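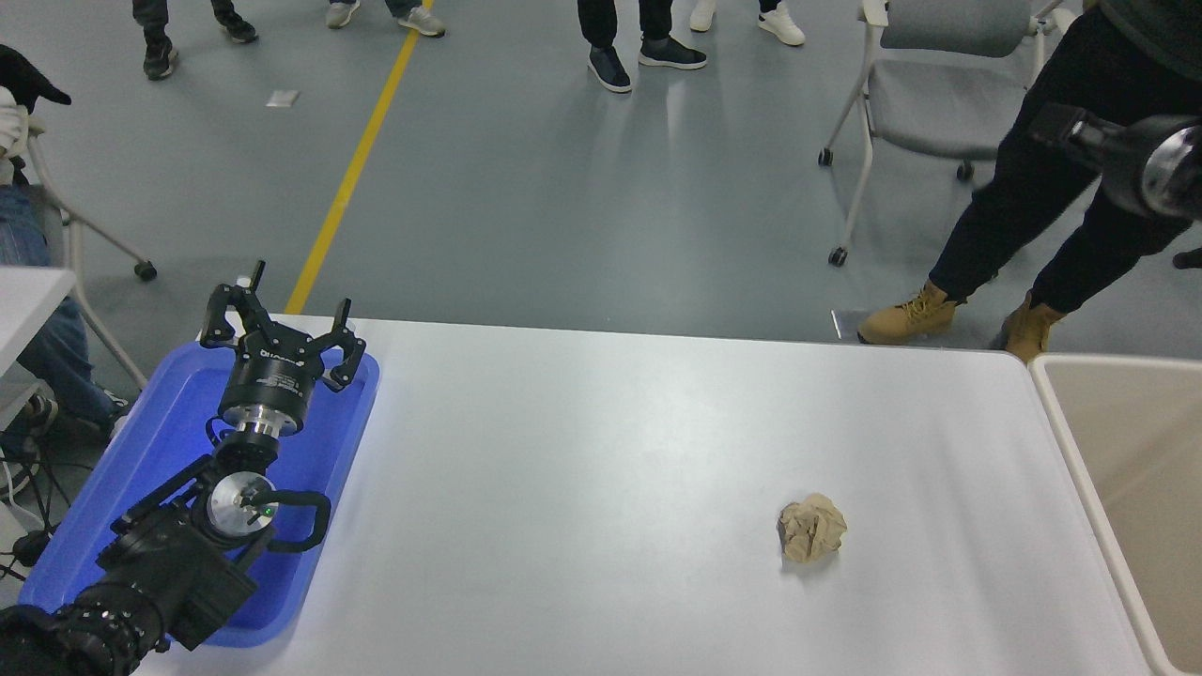 *Brown paper on the white table, blue tray to the left. October.*

Hello again to everyone at the Ledis fund, and thank you for letting me send this as a letter instead of filling in the grid. I did try the grid. The box for "outputs" takes one line and I had a good deal more than one line to say about plum dumplings.

## Where we've got to

When I wrote the application I said the Vörös recipe collection was nearly 2,000 cards, and I still think that's right, though the last two boxes are packed so tight I haven't had the nerve to pull everything out and check. As of this report, 488 cards are transcribed, translated and typed up in the catalog. That's behind the plan. I'd hoped to be well past a third by now, and the reason is handwriting, which I'll get to.

The cards that are done are really done, though! Each one has the original wording, an English version, the name of the cook if we know it, and a note on weights and measures. I'm proud of the measures. Mrs. Vörös collected from her neighbors for most of her adult life and she wrote down exactly what they told her, so we have "flour for a Saturday," "the small blue cup," and my favorite, "as much lard as your aunt would." I've left all of those alone in the transcription and put a best guess in brackets in the English.

## The handwriting problem

I said in the application that most of the cards were in one hand. I was wrong. Mrs. Vörös wrote the early ones, but once word got around people started writing their own and handing them in, and some of them wrote in pencil on whatever was near. There are recipes on the backs of bus schedules and feed receipts. One strudel is on half an envelope and we have yet to find the other half, so at the moment it stops at the apples.

Norbert Dudás has been a lifesaver here. He grew up in Zarkthorpe, two streets over from the Vörös house, and he can read his grandmother's generation the way I read a cereal box. I'd been stuck on one word for most of an afternoon (I had it down as "candle") and he looked over and said "caraway" and went back to his coffee. He comes in the mornings now, and I save up the bad ones for him in a folder. We get through far more in a morning than I ever did on my own in a day, and if there's one change I'd make to the original budget it would be moving money from scanning into paying him for more hours. I'd like to talk to you about that, see the end.
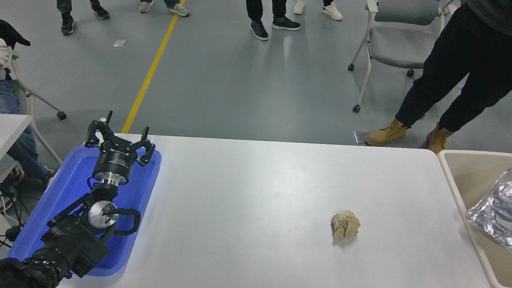 Scanning itself is going fine and costs less than I thought. The flat cards go quickly. The stapled ones and the folded ones are slow and I've stopped trying to hurry them, after a fold on a poppy seed roll started to split and gave me a fright. It's been mended with tissue and looks all right. I've set the worst of the folded ones aside until I can get somebody who knows paper to tell me what to do, and I have a couple of quotes coming for that.

## Finding the families

This was the part you asked the most questions about at the interview, so here's the fuller answer. The catalog lists a cook's name wherever there is one, and we want the family's blessing before any of it goes online. So far we've reached 76 households. Most said yes right away and then kept us on the phone. Four said no, and those cards stay in the box and out of the public catalog, no arguments. A few want to see the finished page before they decide, so I send them a printout and wait.

Ans Martens does the calling, and she's much better at it than me. I tend to launch straight into copyright. She asks what they ate at Easter. She's also been writing down what people tell her, with their permission, and those notes are turning into something I didn't plan for at all. We've had two versions of the same family feud over a walnut cake, from opposite sides, and both sides want it on record that theirs was the one without coffee in it. The card we hold has coffee in it. I've decided that's a matter for the footnotes.

The hardest group to trace is the people who moved away to Zirnenport when the cannery opened. The names changed spelling, sometimes more than once, and the old address list is no help. Ans put a notice up in the library there and in a bakery window, and the bakery window has done better by a mile.

## Test cooking

A small part of the grant was for trying things out, and I know it looked like the fun line in the budget. It is the fun line in the budget. But it has caught real mistakes. My English version of a cabbage pie had it baking long enough to make charcoal, and it was only when I'd made charcoal that I went back and saw I'd carried a figure over from the card behind it. I've since rechecked that whole batch and fixed two others.

The noodle recipes have all worked. The yeast ones are touchier, partly because the cards assume you know your own oven and your own kitchen in winter. I'd like to add a short general note on dough at the front of the catalog and leave the recipes as they were written. Norbert is against this, he says anyone who needs the note should start with soup. We'll see.

## Money

Spending is under where we said it would be, mainly from the scanning. The storage boxes came in higher because I ordered the wrong depth the first time and had to pay to send them back, which was my own silly fault and I've shown it separately in the sheet. Travel to Zirnenport was one trip and we'd like to make another. Receipts are in the usual folder.

## What's next, and what I'm asking for

Through the winter I want to keep going with the pencil cards while Norbert is available, since he's away in the spring for his daughter's wedding and I don't want to be staring at candle/caraway on my own again. Ans will carry on with the calls and start typing up her notes properly. I'd like the first part of the catalog (soups, dumplings and everyday baking) ready for you to look at before it goes public.

The request is this: may I move the leftover scanning money to transcription? It wouldn't change the total. I've put the new split in the second tab of the sheet, and if you'd rather talk it through I'm at my desk most afternoons after two.

Also, whoever it was on your side that asked about the sour cherry soup, the card is done and I've put a copy in with the receipts. Go easy on the cloves.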